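Can a robot do my dishes yet? I asked somebody who would know

I have wanted a machine to put away my dishes since I was nine years old and standing on a stool at my grandmother's sink. So when Atieno Mushi told me on the phone that she spends her working week trying to get small robot arms to tidy up a table, I had my shoes on before she finished the sentence.

Atieno runs the bench side of Molwood, a two-room outfit above a bicycle shop in Clunley. She used to fix commercial dishwashers, the big hood ones you see in school kitchens, and she still talks like a repair person (she looked at my phone charger and told me it had a month left). We sat down with coffee and I asked her the only question I had really come with. Can it do chores?

"Some of one chore," she said. "On a good day, on my table, with my bowl."

I laughed, and she didn't, so I asked her to explain.

"People say 'do the dishes' like it's one thing. You've got to find the plate, work out which way up it is, get hold of it, carry it, not hit the faucet, and let go of it somewhere sensible. Then there's another plate and it's leaning on a fork. You do that while you're talking to your kids. I've been on picking a sponge out of a bowl since June."

Since June! I had this picture in my head of a tall shiny butler. What she works with are desk-size arms, printed in plastic, with hobby-type motors at the joints and a gripper on the end. They cost little enough that when one strips a gear she swears at it, prints a part and carries on. She likes them for that. An expensive arm, she told me, makes everybody timid.

I wanted to know why a sponge, of all things.

"It's soft, so you can be a bit wrong and still get hold of it. But it's down inside something, so you can't come at it from the side. The bowl's in the way. You have to come in from the top with your fingers open the right amount, and if you clip the rim the bowl scoots. Then everything the arm thought it knew about where things were is old news."

Her colleague Gitau Mollel came in about then with a sandwich and pulled up a chair without being asked, which I appreciated. Gitau keeps the score sheets. Last month they ran a simple test of 64 tries, he said: take the soft thing out of the bowl, put it on the table, done. The arm managed it 32 times.

"Half!" I said. I was honestly impressed.

"Half is terrible," said Gitau. "Would you keep a dishwasher that broke half your plates?"

He has a point, but I still think half is pretty good for something that doesn't know what a sponge is. I asked what went wrong in the other half, and the two of them started talking over each other. Missed grabs, mostly. Grabs that held for a second and slipped. One very long afternoon when the sun came around onto the wall and the arm's own shadow moved across the table with it, and the results went to pieces until Atieno pulled the blind down.

"That's the bit I'd want people to understand," she said. "You and I don't even notice a shadow. A kitchen is nothing but shadows. Somebody opens the fridge and the whole room changes."

I had read an article (I won't say where, it was mostly adjectives) claiming we would all have home helpers by next year, so I read her a line of it. She put her cup down.

"Which home? Mine has a dog in it."

Shops and stockrooms are a different story, she thinks. She did a spell at a packing firm called Wannasri before this, and there the same box came down the same belt every few seconds and landed in the same place. A machine can be good at that, and plenty are. It's when the box is dented, or there's a roll of tape sitting where the box should be, that a person has to walk over. "And there's always a roll of tape," Gitau said, through the sandwich.

So who does walk over? At Wannasri it was a man named Oduor Lyimo, who looked after the whole line by himself on nights. I rang him afterward and he was very good about it, considering I woke him up. He told me the machines had taken the lifting off him and he was glad of it, his back was glad of it. "But I'm on my feet more than I ever was," he said. "Before, I had one job. Now I've got all the little jobs the machine doesn't want."

I read that back to Atieno and she nodded for a good while. The little jobs are what she's after. Reach into a thing and take another thing out. Put a lid on. Pick up the tape and hang it on its hook – she would like that one for herself, she says, having lost an entire working day of her life to looking for tape.

I asked if she would ever let one loose in her own kitchen. She thought about it properly. Wiping a counter, maybe, if the counter was clear. Sorting spoons, yes, she'd trust it with spoons. Glasses, no. Anything hot, no. And she would want to be in the room.

"Ask me again when it can get the sponge out 20 times in a row," she said. "Then we'll put some water in the bowl and start over."

I went home and did my dishes by hand. There were a lot of them, and I noticed every single shadow.
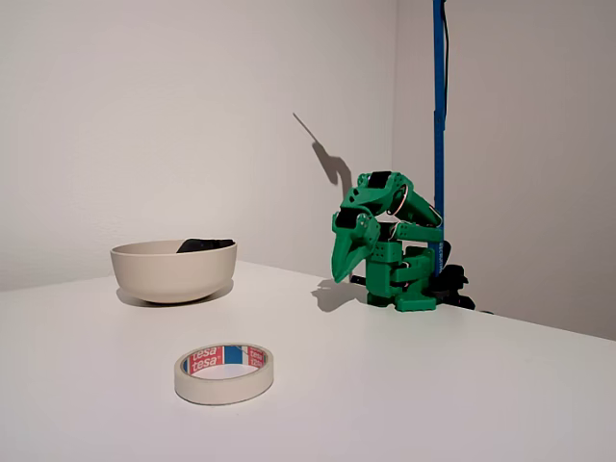
Atieno called me a couple of days later, by the way, to say I'd left my scarf on the back of Gitau's chair, and that she had thought of something to add. She wants to try spoons next, the big serving kind first. I'm going back to Clunley for the scarf and I've asked if I can stay and watch. She said yes, as long as I bring my own sandwich and keep away from the blind.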